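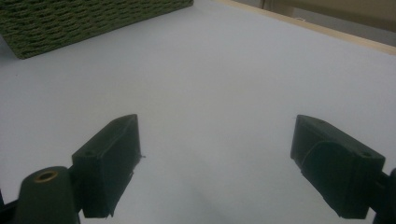
Flarneck 白色工作桌和 Grillevari 编织纹篮子:用来叠布的使用感受

文:Niilo Juntunen
3月23日

先说明一下,中文不是我的母语。我写的时候查了词典,也请同事 Clotilde Rey 看过一遍,如果还有奇怪的句子,请大家原谅,也欢迎在下面告诉我。

我去年十一月买了这张桌子,同时买了篮子。我当时在网上找中文的评价,找到的很少,大部分只有一句“很好,物流快”。物流快当然是好事,可是我想知道的是桌面会不会反光,布放在上面滑不滑,篮子的边会不会钩住线。所以我现在把自己知道的写下来,给以后要买的人参考。

我的用法比较单一:叠布。毛巾、擦杯子的布、餐巾、薄的棉布,从篮子里拿出来,放在桌上铺平,叠好,再放到架子上。我没有用这张桌子吃饭,也没有在上面切过东西,所以这两方面我不能评价。

价格和购买

桌子是 1243 元,篮子是 100 元,都在 Hassanpour 的网店买的。桌子的价格我觉得中等偏高。同样大小的桌子有便宜一半的,也有贵很多的。我选择它的主要理由是桌面是哑光的,商品页面上写得很清楚,而且店家回答问题很有耐心。我问了五个问题,对方都回答了,有一个回答我没有看懂,又问了一次,对方换了一个说法再解释给我听。

篮子有几种颜色,我买的是橄榄绿。商品页面上的绿色比较鲜艳,实际拿到的颜色要暗一点,偏灰一点。我个人更喜欢实际的颜色,但是如果您想要鲜艳的绿色,请注意这一点。

送货的时候,桌子和篮子是分开的两个包裹。桌子的纸箱有一个角压扁了,里面有厚的泡沫,桌面没有受伤。篮子没有纸箱,只有一层塑料袋,我觉得有些简单,不过篮子本身有弹性,所以没有问题。

安装

说明书有中文和英文,中文部分写得比英文部分好,图也清楚。需要的工具都在盒子里,只是那把小扳手太短,手大的人用起来不舒服。我后来用了自己的工具。

桌面比较重,翻过来的时候最好有两个人。我一个人试过,把桌面靠在墙上,慢慢放下去,结果在墙上留下一条灰色的线。这条线后来用橡皮擦掉了。如果您也是一个人安装,请先在地上铺一条旧毯子。

有一点说明书没有讲明白:桌腿的螺丝不要一开始就拧紧,应该先把所有的螺丝都放进去,转几圈,等桌子站起来以后再慢慢拧紧。我第一次做错了,桌子有一点摇,只好全部松开再来一次。

桌面

现在讲最重要的部分。桌面是白色的,表面平滑,没有花纹,也没有那种像皮革一样的小颗粒。它是哑光的,不会像镜子那样把灯照出来。对我来说这很重要,我常常在晚上工作,头顶的灯很亮,以前的桌子反光很厉害,看久了眼睛会累。

不过“白色”这个词需要解释一下。在我这里,光线不均匀的时候,桌面看起来是浅浅的灰白色,中间的地方甚至有一点发蓝,靠近光的一边就亮一些。如果您需要拍照,或者需要分辨很接近的颜色,请先考虑灯的位置。我叠的布大多是白色的,白布放在白桌面上,边在哪里有时候看不太清楚。开始的时候我以为这是很大的缺点,想要换成深色的桌面。用了一段时间以后,我习惯了看布的影子:布的边会有一条很细的影子,有影子就够了。但是年纪大的朋友可能会觉得不方便。Clotilde 就说,她宁愿要浅灰色的。可惜这个型号没有浅灰色。

滑不滑?薄的布铺上去,用手掌从中间往外面推,很容易推平,桌面不会拉住布。厚毛巾也可以推。缺点是,叠好的布如果堆得高,轻轻碰一下,整堆会移动。我现在堆得矮一点,这个问题就小很多。丝的东西我只试过一次,是一条围巾,它自己慢慢滑下去了,所以丝的东西请用别的桌子,或者在下面放一块垫布。

远的那一边可以看到一条浅色的木边。我喜欢这条木边,它让桌子看起来不那么像医院里的家具。摸起来边是顺的,没有刺,布从上面拉过去没有钩住过。角是直角,家里有小孩的话,要自己买软的护角。

清洁很简单,湿布擦一次,干布再擦一次。蓝色圆珠笔的痕迹用湿布擦不掉,我用了一点酒精,擦掉了,桌面的颜色没有变。铅笔的痕迹比较麻烦,会变成灰色的一片,要多擦几次。黑色的橡胶东西如果用力在上面拖,也会留下淡淡的印子,可以擦掉,不过要花一点时间。咖啡我没有试,也不打算故意试。

尺寸和高度

买以前请一定量一量您的房间。我量了桌子的地方,却忘了量人要站的地方。叠布的时候人是会动的,要往左边拿,往右边放,后面还要留出转身的空间。我的桌子后面隔一段空地就是浅色的木架子,走过去几步,把叠好的放上去,再回来。这个距离对我刚刚好。如果架子贴着桌子,反而要伸手越过桌面,腰会不舒服。

高度方面,我比较高,站着用的时候觉得桌子低了一点,站一个下午,背会酸。Clotilde 比我矮很多,她觉得高度很合适。桌腿下面的调节脚可以转出来,但是能增加的高度很有限,主要是用来让桌子站平的,请不要指望它代替可以升降的桌子。

稳不稳?拧紧以后很稳。用两只手压着布往前推,桌子不走,也不响。只有当我整个人靠在桌角上的时候,它才会动一动,我想这也不是它的责任。

篮子

以前我用的是 Surard 的布篮子,就是里面有铁丝、外面是帆布的那一种。它很好看,可是湿的毛巾放进去,底下总有一股味道,帆布自己也要洗。换成塑料的以后,这个麻烦没有了。

Grillevari 的篮子是塑料的,做成编织的样子,四面都有孔,底也是有孔的格子。好处是通风,坏处是很小的东西会从孔里伸出来,例如围裙的细带子。带子伸出来以后,您从上面拉,它会卡住,要用手从外面推回去。我遇到过三次,都是同一条围裙。毛巾和餐巾没有这个问题。

孔的边缘我用手指摸了一圈。大部分是圆滑的,底部有一个地方有一点毛边,应该是做的时候留下来的,我用细砂纸磨了几下就好了。买来以后建议大家也先摸一摸,尤其是要放针织的东西的时候。

篮子的硬度适中。装满了提起来,两边会往外鼓一点,没有变形到让人担心的程度。空的时候很轻,轻到有一个小缺点:从里面拿一块大的布,如果布的一角缠住了下面的布,篮子会跟着一起抬起来。所以我习惯先把上面的布抖松,再拿。

孔里会积棉絮。我一开始用牙刷一个孔一个孔地刷,太慢。后来放在浴室里,用热水从外面往里面冲,棉絮自己就掉下来了,倒过来晾干就可以。

放在哪一边

篮子我放在桌子的左边。我是用右手的人,所以朋友们觉得奇怪,说应该放在右边。我试过两种,下面是我的看法。

放在左边的时候,左手拿布,布来到桌边,右手已经在桌面上等着,可以马上接住另外一个角。放在右边的时候,右手拿了布,还要再换一次手,或者左手伸过来,两只手会交叉。叠一两块布感觉不出差别,可是我们准备 Hassanpour 那次订货的时候,一共要叠 494 块,差别就很明显了。那天上午篮子在右边,下午换到左边,下午我的肩膀舒服得多。

当然,这跟每个人的习惯有关。我的建议是两边都试一试,每一边至少试半个小时,不要只试五分钟就决定。

还有一个小的经验:篮子和桌子要靠近。皱的白布很软,拿起来以后会往下垂,如果中间有空隙,下面的角就掉到地上去了。靠近的话,布直接搭在桌沿上,再往里一拉就行。我的地面是灰色的,灰尘不容易看见,白布掉下去才发现地上原来有灰尘。

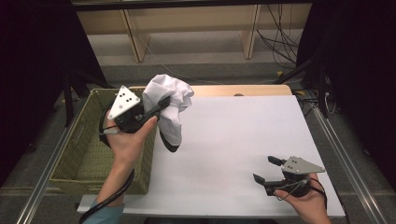
用了几个月以后的变化

桌面目前没有变黄。窗户那边有窗帘,深色的,太阳直接照进来的时间很少,所以我不能保证在很亮的房间里也是这样。桌面上有两条细细的划痕,要低下头,从侧面才看得到。一条是我放剪刀的时候不小心弄的,另外一条我不知道是怎么来的。

螺丝在第一个月以后松了一点,我重新拧过一次,后来就没有再松。我觉得说明书里应该写上这一条。我给店家写了信,他们回信说会转告工厂。

篮子的颜色没有变,样子也没有变。底部的格子里有一个地方颜色稍微浅一点,那是我以前放过一包漂白过的布,没有洗干净就放进去了,是我自己的错误。

我喜欢的地方

桌面哑光,晚上用眼睛不累。
布在上面容易推平。
浅色的木边好看,也不钩线。
篮子通风,冲一冲就干净。
店家对不太会中文的客人很客气。

我不太喜欢的地方

白布放在白桌面上,布边不容易看清楚。
叠好的布堆高了会移动。
高的人站久了背会酸。
盒子里的扳手太短。
篮子太轻,细带子会从孔里伸出来。

几个读者问过的问题

我在一个论坛上先发过一个很短的版本,有人留言问了一些问题,我把回答也放在这里。

能不能在上面熨衣服?我没有在桌面上直接熨过,我也不建议。我放过一块厚的熨烫垫,用低温熨了几条餐巾,桌面没有变化。高温和蒸汽我没有试。

能不能放缝纫机?可以放,重量没有问题。只是桌面比较滑,机器下面的橡胶脚如果旧了,踩快的时候会慢慢往后走。我在下面放了一块薄的防滑垫,就不走了。

篮子能不能叠在一起?Clotilde 后来也买了同样的一个,两个空篮子可以套在一起,但是套得很紧,拿开的时候要一个人按住下面的。装了东西就不能叠,上面的会压到下面的布。

篮子一次能放多少?看布的大小。我们那种擦杯子的薄布,可以放差不多 100 块,再多就要用手压,压了以后会更皱。厚的浴巾只能放几条。

有没有味道?桌子刚打开的时候有一点味道,像新的家具那样,开窗两天以后就闻不到了。篮子有一点塑料的味道,用温水和洗碗的肥皂洗一次就好了。

要不要买

如果您主要是站着叠布、铺布、整理布,身高中等,晚上也要工作,我觉得这张桌子值得买。如果您叠的几乎都是白色的布,而且对布边看不清楚这件事很在意,请先去店里看一看实物,或者考虑一张颜色深一点的。

如果桌子您已经有了,只需要篮子,那就简单得多,100 元不算贵,买回来先把孔边摸一遍,洗一次,就可以用。想放细带子的围裙,就在里面铺一条旧毛巾。

桌子我给四颗星,篮子也给四颗星。桌子少的一颗是因为高度,篮子少的一颗是因为底部那点毛边。Clotilde 看完以后说篮子应该给五颗,她的那一个没有毛边。

如果有人用过同一个牌子的深色桌面,请留言告诉我,白布放上去是不是好看清楚一些,还有深色的桌面会不会容易看到棉絮。我还在想要不要再买一张。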